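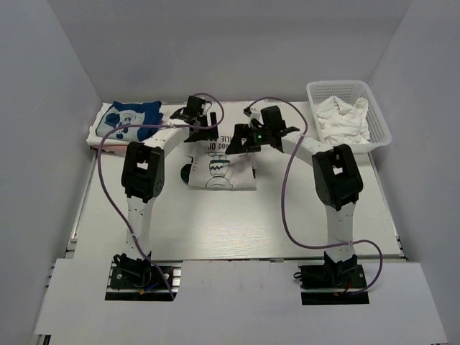
Issue #341

Folding cell stops mid-cycle during open day demo, right arm reports communication timeout

Status: Resolved
Component: Folding cell, right arm
Site: Gurkthorpe
Reported by: Yara Tarawneh
Priority: High (visitors on site)
Related: #134

Description

The folding cell at Gurkthorpe was set up for the September open day. The program takes a T-shirt from the white basket at the back right, lays it out in the middle of the table, folds it and puts it on the stack at the back left. Both arms work on the shirt at the same time during layout and the first fold.

Starting with the second group of visitors, the cell stops partway through a cycle. The right arm drops out with a communication timeout and the left arm goes to protective hold a moment later. After a reset both arms home normally and the next shirt may run fine. The fault then comes back after a few cycles.

Expected: cell runs through the basket without operator input.
Actual: cell stops at irregular intervals, always with the right arm as the first to report.

Software is the Rirkska folding package, same build as on the Nygård cell. Nygård has not seen this.

Log

9:40, Yara Tarawneh
First stop. Right arm timeout during the reach over the top of the shirt. Reset from the panel, homed, restarted. Told the group it was a pause for safety checks, and moved them on to the packing line.

10:05, Yara Tarawneh
Second stop, same step. Controller temperature normal. Emergency stop chain closed. Nothing in the operator log before the timeout except a retry warning on the right gripper channel.

10:15, Skodport remote support
Please send the event export from both controllers, not only the right one. Also confirm which garments are in the basket. Dark prints have caused repeated regrasps on this build (see #134) and a long regrasp can look like a stall.

10:30, Yara Tarawneh
Exports attached. Basket is all white shirts, some with prints on the front. The shirt on the table now has black lettering and a cartoon character on it. The navy one with the large print is already on the stack, and it went through without a retry.

10:45, Skodport remote support
Thanks. This is not #134. In that ticket the planner keeps asking for a new grasp point and the arm stays online. Yours goes offline. The right gripper channel loses packets for short periods before each timeout. Left channel is clean. That points to the cable or a connector, with a network switch as the less likely option.

Please try the following in order and run the cell between steps.
1. Reseat the right gripper cable at the gripper end.
2. Reseat it at the base end.
3. Move the right arm to the spare port on the switch.

10:55, Yara Tarawneh
Cell locked out. Steps 1 and 2 done. Gripper end was tight. Base end moved slightly when pressed, but the latch was closed. Running again.

11:20, Yara Tarawneh
Stopped again. Step 3 done, spare port. No change, stopped on the next shirt but one.

11:30, Skodport remote support
Then it is not the port. At what joint position does it stop? The export gives wrist rotation at 68 degrees for the first stop and 70 for the second. Can you jog the arm there slowly with no garment and watch the channel?

11:50, Yara Tarawneh
Jogged at reduced speed. Packet loss starts when the wrist passes 68 and clears when it turns back. Repeatable. Tried the same on the left arm, no loss at any wrist position.

Compared the cable routing on both sides. On the right, the purple cable makes a long bow out over the table before it comes back to the base. With the wrist turned in, the slack is all in the bow and the short section above the gripper is pulled tight at the connector.

12:05, Skodport remote support
That fits. Was the cable rerouted for the open day?

12:10, Yara Tarawneh
Yes. The clips on the right forearm were taken off when the gripper was changed last week. They were not put back before the demo. I have found them in the tool drawer. No entry in the maintenance sheet, I will add one.

12:15, Skodport remote support
Temporary fix for today:
Shift slack from the bow toward the gripper until the section above it stays loose through the full wrist range. Fix the cable to the forearm with hook-and-loop straps, not zip ties. Limit wrist rotation to 60 in the cell settings - the fold program has an alternate approach and will take it on its own. Cycle will be slower.

12:40, Yara Tarawneh
Done. Full range jogged by hand with the limit off, no loss. Limit then set to 60. Cell restarted on the same basket.

13:30, Yara Tarawneh
No stops since restart. The alternate approach leaves a wider fold at the collar on some shirts. Visitors did not comment on it. One asked whether it could do socks. It can't on this build.

15:45, Yara Tarawneh
Open day closed. No further stops in the afternoon. Basket was refilled from the finished stack between groups, shirts shaken out first. Event export for the afternoon attached.

16:10, Skodport remote support
Afternoon export is clean on both channels. Replace the right gripper cable anyway. The connector has been under load and I would not trust the pins. Part can come from the Nygård spares if yours is out of stock.

Update, following week, Yara Tarawneh
Cable replaced with the Nygård spare. Clips back on the forearm. Wrist limit returned to default. Ran the cell through the morning shift at full speed with mixed garments, no packet loss and no timeouts. Old cable shows a bent pin at the gripper end. Returned to Skodport with the ticket number on the bag.

Root cause
Cable strain at the right gripper connector after forearm clips were left off during a gripper change.

Actions
Cable clip check added to the gripper change procedure. Open.
Full wrist jog on both arms added to the demo setup sheet. Closed.
Request to Rirkska: show the channel retry warning on the operator panel before the timeout. Passed on, no target release yet.

Ticket closed by Skodport remote support. Reopen if packet loss is seen on the new cable.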